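Prekent Household Energy Readings

Version 2, released 18/03/2023

Summary
The data set holds 1446 daily electricity readings from homes in the Prekent district. Readings began in January and are given in kilowatt-hours – one row per home per day.

Appliance categories include washers, ovens and front-loading dryers.
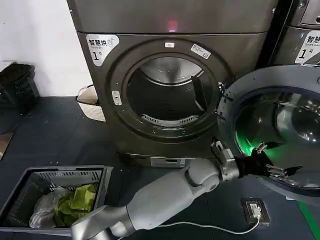 Known gaps
Meter readings from Caputo are missing for 17 days.

License
Free for noncommercial use. Please credit the Vanis Institute.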